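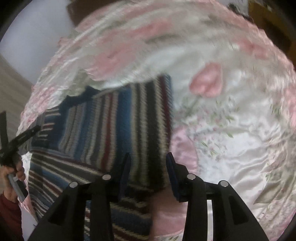

Three grippers before the summer and not one more, according to Érica Rocha, and she'd like to see a proper quote before she agrees even to those. Fair enough, I suppose! She said it in the same breath as asking what was wrong with the pair we've got.

So, 27th January, and I'm doing sums again. Knitwear on a satin bedspread is such a good test (stripes, shine, folds everywhere) and I want to do heaps more of it, which means more kit. Sinovport want 3,000 for the set, with spare pads thrown in. Ternora are cheaper, but they charge 90 for delivery and 72 for each extra pad, and you know me, I'd want extras. I went round and round it over two cups of tea and still like Sinovport better.

Welington Cavalcanti wrote back at teatime. He thinks we should put 50 a month aside for repairs, which I hadn't budgeted for at all, oh dear. I left that line blank in December and hoped it would go away.

Must ring Sinovport in the morning and ask if they'd split the payment. Also need more bedding, something dull and cottony this time – does that go under equipment? I've put it under equipment.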